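Chapter 9
Care and Setup of the Hand-Held Gripper
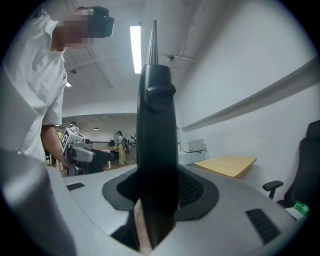

A hand-held gripper gets more wear in a week than most fixed tools get in a season. It is picked up, put down, leaned on, and carried from table to table. The parts that do the gripping are soft or thin, and the parts that measure the grip have to stay where they were when the tool was last checked. This chapter covers the routine work that keeps one gripper fit for use: inspection, cleaning, finger replacement, marker checks, and the log.

The chapter uses the Sfeir hand-held gripper as its working model. Readers with the older Initz body can follow the same order of work, but the collar on that tool is held by a spring ring and comes off from the front. Differences are noted where they matter.

You should have read Chapter 8 on camera mounting before you start. You will need the tool itself, a soft brush, lint-free cloths, a small hex driver, and the service log.

9.1 Before You Open the Tool

Switch the gripper off and unplug it. Lay it on a clean, flat table with the fingers facing away from you. Look over the outside first and write down what you find before you touch anything. A crack you discover after cleaning may have been there for a month, or you may have made it yourself, and the log should be able to tell you which.

Check these points in order:

Finger tips, for cuts, flat spots, and peeling
Collar, for gaps between the rubber and the housing
Mesh, for tears and trapped lint
Vents, for dust
Printed marker, for scratches and lifted corners
Lens, for smears

Clean the vents with the dry brush only. Compressed air drives dust through the louvers and onto the board, and the Pritavau shop lost 2 boards that way before the practice was stopped.

9.2 Finger Wear

Fingers wear unevenly. An operator who always approaches an object from the same side will wear down that side of the tip, and the tool will begin to close at a slight angle. Open and close the gripper slowly by hand and watch the tips meet. They should touch along their full width. If one edge touches first, replace both fingers, even when the second one looks good. A new finger set against an old one gives a poor grip and a false width reading.

At Brunico, where Angelica Ambrosio ran the tool bench, one pair of fingers was logged at 266 hours before the edges failed this test. Treat that figure as a record from one bench. Fabric, cardboard, and metal parts all wear the tips at different rates, and your own log is the better guide.

9.3 The Marker and the Camera

The square marker on the side of the tool has to be flat and clean. Wipe it with a dry cloth. Do not use alcohol, which dulls the black areas and makes the edges hard to read. If a corner has lifted, replace the whole marker and repeat the alignment procedure in Section 9.5. Pressing the corner back down leaves a small ridge, and the ridge will shift the reading each time the light changes.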